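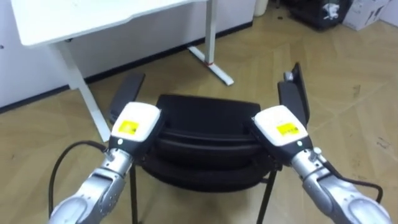

Welcher Greifer eignet sich für das Verschieben eines Bürostuhls?

Im Vergleich bei Wondix schnitt der Parallelgreifer mit langem Backenweg am besten ab, sofern beide Arme gleichzeitig zufassen und die Kraftgrenze im Regler liegt, also vor der Bahnplanung greift.

Besuch im Versuchslabor von Wondix, Standort Bilurton, März

Diese Website verwendet Cookies. Mit der weiteren Nutzung erklären Sie sich damit einverstanden.

Anlass des Besuchs war die Auswahl eines Greifers für unser Teilprojekt Ekby (Umräumen von Büromöbeln mit zwei Armen). Zur Wahl standen zwei Ausführungen des gleichen Grundtyps: Variante A mit 100 mm Öffnungsweite, Variante B mit 146 mm. Beide werden über denselben Flansch montiert, der Wechsel dauert wenige Minuten. Als Steuerung diente in allen Läufen der Wogan-Regler, vormittags mit Werkseinstellung, nach der Mittagspause mit herabgesetzter Steifigkeit.

Prüfobjekt war ein schwarzer Bürostuhl mit Polster und Armlehnen. Für Greifversuche ist so ein Stuhl unangenehm: nachgiebige Oberfläche, Rollen, kaum parallele Flächen. Variante A fasst die Armlehne sicher, am Sitzpolster reicht der Weg nicht aus. Variante B fasst auch die Polsterkante, neigt aber bei hoher Schließkraft zum Abrutschen über die Naht. Mit 550 mm Abstand zwischen den Greifpunkten blieb der Stuhl in den meisten Läufen spurtreu. Bei kleinerem Abstand drehte er um die Hochachse weg.

Die Anfahrt an den Tisch ist der kritische Teil. Die Greifer laufen knapp unter Höhe der Tischvorderkante, und die Kante ist nicht gerade, sondern nach innen geschwungen. Die Bahnplanung rechnet mit einem Quader und hält daher in der Mitte mehr Abstand als nötig. 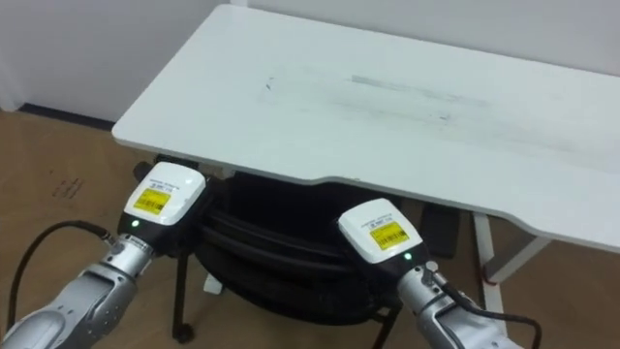
Beide Greifer vor der Tischkante, der Stuhl steht unter dem Tisch.

Zur Kamera: Die Kopfkamera sieht Greifer und Tischkante in einer Aufnahme, das Fahrgestell wird von der Platte teilweise verdeckt. Für die Lageschätzung schwarzer Stühle genügt das nach Auskunft des Labors nur bei gleichmäßigem Licht. Wir hatten nach einer zusätzlichen Handkamera gefragt - vorgesehen, aber noch nicht lieferbar. Die Außenkamera wird nur zur Protokollierung genutzt und geht nicht in die Regelung ein.

Nach der Umstellung des Reglers war der Unterschied deutlich. Mit geringer Steifigkeit folgt der Arm den Rollen, die Kraftspitzen beim Anfahren fallen kleiner aus. Der Preis ist eine schlechtere Wiederholgenauigkeit am Zielpunkt. Für Ekby ist das hinnehmbar, für Montageaufgaben wäre es das nicht. Laut Labor sind bisher einige 2.000 Greifzyklen auf Variante B gelaufen, die Backenbeläge wurden dabei einmal getauscht.

Eine zweite Versuchsreihe betraf den Griff an der Rückenlehne. Der Roboter geht dazu in Knie und Hüfte herunter. Die Fußstellung wird vorab festgelegt und während des Zugs nicht nachgeführt, was bei weiter Schrittstellung ausreicht. Aufgehängte Kleidung an der Lehne verändert die Greifdicke und müsste im Modell berücksichtigt werden.
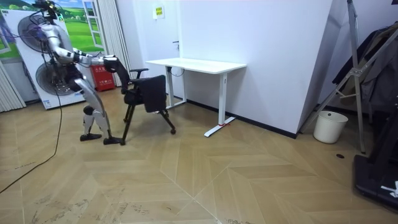 Griff an der Oberkante der Rückenlehne, Stand mit gespreizten Beinen.

Ergebnis für uns: Variante B mit Wogan-Regler in der weichen Einstellung. Offen sind die Belagshärte, das Kollisionsmodell der Tischkante und die Frage, ob die Kabel am Handgelenk für den Dauerbetrieb innen geführt werden können. Die Messdaten der Nachmittagsläufe hat Wondix zugesagt, das Format ist noch abzustimmen. Ein zweiter Termin in Bilurton ist für Mai vorgesehen, dann mit eigenen Stühlen.

Zuletzt aktualisiert: April

Kontakt | Impressum | © Projekt Ekby | Nach oben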